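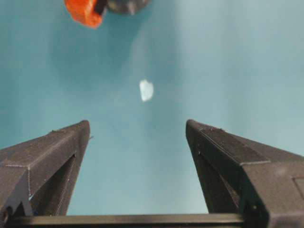 Teal bench top: keep or cover?

Chantelle_C
Putting my work corner back together and stuck on the colour. I love the smooth teal, but my sister reckons it'll drive me mad by March. Anyone lived with one?

Sudheer S
Keep it! Glossy black looks great against teal - shows every fingerprint though.

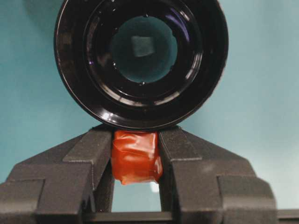
Li-hua Ho
Disagree, sorry. I had teal for 3 years and got so sick of it. Grey mat, $70, done.

Chantelle_C
Hmm, $70 is a lot for grey. Leaving it for now.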